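Le détecteur d'étiquettes n'aime pas les plafonds

23 avril 2026 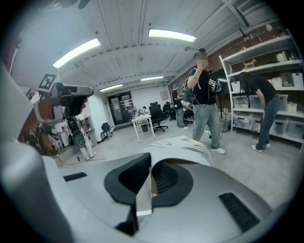

Trois semaines que je me bats avec l'alignement temporel de Sarard, notre outil maison qui prend les flux des pinces tenues à la main et recrache des trajectoires propres, enfin, « propres » au sens où on dit d'un studio parisien qu'il est lumineux. Le principe tient sur une serviette : chaque pince filme ce qu'elle a devant elle, une centrale inertielle donne le mouvement, un SLAM visuel recolle les morceaux, et les étiquettes fiduciaires servent de garde-fou quand une pince passe dans le champ d'une autre. Dans la pratique, le garde-fou a ses humeurs. Prenez le marqueur carré en haut à gauche, monté sur la pince grise et noire, tourné vers le plafond : quatre coins, du noir, du blanc, le rêve de tout détecteur. Sauf qu'il est incliné, que l'objectif assombrit tout ce qui approche des coins, et que le néon allumé en haut à gauche n'arrange pas l'exposition. Sarard en tirait une pose, puis son miroir, puis la pose, puis son miroir. Sur la courbe, on aurait dit que quelqu'un agitait la pince pour chasser une guêpe.

L'ambiguïté de pose sur les marqueurs plans, tout le monde la connaît, il y a des papiers dessus depuis que j'ai des cheveux blancs. Deux orientations donnent presque la même projection, l'optimiseur prend celle qui a la plus petite erreur, et quand l'écart tient dans le bruit, il tire à pile ou face. Je le savais. J'ai quand même passé les deux premiers jours à accuser la calibration, puis l'horloge, puis Áine Horgan, qui avait fusionné une branche le vendredi et qui était innocente.

Sur la séquence qui m'a servi de cobaye, il y a 3769 images. Le marqueur est détecté par paquets, avec des trous dès qu'une main ou un câble passe devant. Ma première correction était un filtre médian sur 12 images, solution de plombier : les sauts isolés disparaissaient, et les vrais mouvements rapides avec. Une pince qui se referme d'un coup sec devenait une pince qui réfléchit. Áine a regardé la courbe et a demandé si on enregistrait sous l'eau.

La deuxième version garde les deux hypothèses en vie. Au lieu de choisir à chaque image, Sarard les propage toutes les deux avec l'inertielle et ne tranche qu'au bout de 10 détections, en fonction de celle qui contredit le moins le gyroscope. Ça coûte de la mémoire, ça complique le code de reprise, et il a fallu réécrire le format de sortie de Loltik, qui partait du principe qu'un objet est à un seul endroit à la fois. Un présupposé défendable, je le reconnais.

Reste la vignette. J'avais un masque circulaire codé en dur, hérité d'un objectif qu'on n'utilise plus depuis février, et qui jetait gaiement des coins de marqueur parfaitement lisibles. Je l'ai remplacé par une pondération : plus on s'éloigne du centre, moins le coin compte, mais il compte. J'en ai profité pour masquer le corps de la pince, cette grande bosse gris clair en bas, parce que le SLAM s'était pris d'affection pour les fentes noires du capot. De beaux points d'intérêt, très contrastés, très stables, et pour cause : ils se déplacent avec la caméra. Il en concluait par moments que la pièce entière bougeait et que nous étions immobiles. Galilée aurait eu des choses à dire.

Pour la suite, je voudrais brancher tout ça sur Takley, le planificateur, qui pour l'instant rejoue les trajectoires à 100 Hz sans se poser de questions. Il faudrait lui transmettre une incertitude et qu'il en fasse quelque chose. Bhattacharjee (la machine de calcul, pas le collègue, il n'y a pas de collègue) tourne dessus depuis ce matin et le ventilateur fait un bruit que je préfère ne pas interpréter.

Si vous avez une meilleure règle que mes 10 détections, les commentaires sont ouverts. Le seuil sort de mon chapeau et j'en ai un peu honte.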